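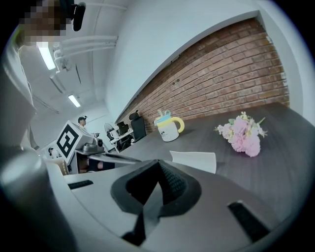
Speaker notes: What Lives on the Table
Sena Ametepe, Trillham Home and Habit evening
Slot: 25 minutes plus questions. Clicker is temperamental. Water on the left.

OPENING

Wait for the chairs to stop scraping. Then wait a bit longer, because there is always one more chair.

Good evening. I'm Sena, and I've been asked to talk about flat surfaces. I did check that this was what they meant. It was.

I want to start with a confession. I own a perfectly good dining table and I have eaten dinner at it twice since May. The rest of the time I eat on the sofa, looking at the table, feeling judged by it.

Pause. If they laugh, carry on. If they don't, carry on faster.

WHAT IS ON IT

Take the table you're looking at. Dark grey top, brick wall behind, quite a handsome spot. On it we have a white mug with a yellow handle, a light blue lid and a straw. We have a bunch of pink flowers lying on its side. And we have a piece of white paper or card, standing up, as if it had been asked a question.

Hands up who has something like this at home now. Keep them up if it was there last Sunday as well.

(At Sokitz everyone kept their hand up and one man put up his other one. Don't promise this lot anything similar.)

None of this is mess. I want to be fair to the objects. Mess is what we had in the Mensah Road flat, where there was a bicycle wheel in the fruit bowl for most of a winter. What we have on this table is three things on their way to somewhere else. The mug belongs by a sink or in a hand. The flowers belong in a vase. The card belongs on a shelf, in a drawer or in the recycling, depending on how you feel about the sender.

I call these things travellers. My sister calls them "your stuff, Sena". Both terms are in use.

THE MUG

Start with the mug because it is the easiest. It has a handle, so it wants to be picked up. It has a lid and a straw, so it also wants to be left standing for hours. It's a drink that has packed for a weekend.

The lidded mug is the worst offender in any house because you can't see into it. An open mug tells you the truth. With a lid on, it could be full, it could be empty, it could be Thursday's. So we leave it, out of respect.

My rule: a lidded mug goes to the kitchen whenever I do. I don't check it first. I carry it through, take the lid off over the sink and face whatever's there like an adult.

Aside if there's time: there's a little dark cartoon sort of print on the white part. I have never met a plain mug that anybody was fond of. When you're thinning out the cupboard, keep the silly ones. You'll only go looking for them.

THE FLOWERS

These look like carnations to me, ruffled and pink, with a few creamy yellow buds up at one end. I am not a florist. If there is a florist in the room, please be kind and see me at the tea urn.

A bunch of flowers lying down is a job with a clock on it. People come in, put the flowers on the table, go to find a vase, find the vase has batteries in it, and start sorting the batteries. Forty minutes later they own a very tidy drawer.

So, instructions:

Keep one vase empty. One. It can be a jug.
Keep it where the flowers land, which will be the table, so stop pretending it's the sideboard.
Stems cut and in water before your coat comes off. It's surprising how quick you are in a coat.

Do the bit about my uncle and the saucepan of tulips here. Keep it short. Do not do the voice.

THE CARD

Paper is where it gets difficult. The mug and the flowers have somewhere obvious to go. Paper wants a decision, and at seven in the evening I don't have one on me.

You'll notice it has been stood up. Standing a piece of paper up is what we do when we want to be reminded of it. It works for a day. After that it's scenery. I had an appointment letter propped against the pepper mill for so long that I dusted it.

What I do now is turn it into a question: does this need me to do anything? If it does, it goes in my bag, where it will annoy me. If it doesn't, I read it once more and it goes. Birthday cards get two weeks on the shelf. I'm not a monster.

THE TIVIK BOX

Bring out the box. Hold it up. It will look smaller from the back, so hold it higher.

I bought this Tivik box to put my travellers in. You'll see it has a lid. You'll remember what I said about lids. I filled it in an evening and didn't open it until spring, when it turned out to contain a scarf, my spare keys and 4 letters from the same dentist.

A box is a very good place for things you use. For everything else it's a table with sides.

GETTING THE ROOM TO DO SOMETHING

Ask them to turn to the person beside them and name one thing on their table at home tonight. Two minutes. They will take five and most of it will be about cats.

Take three answers, no more. If somebody says "a laptop", nod. If somebody says "an engine", ask to hear about it.

THE END BIT

Homework: one traveller, tonight, before bed. Pick the mug. It's always a good one to begin with.

Thank Trillham for the room. Remind them the handouts are by the door, and that if they take one they should think about where it's going to live.

Questions. Repeat each one for the back row. If asked about garages, refer to next month's speaker.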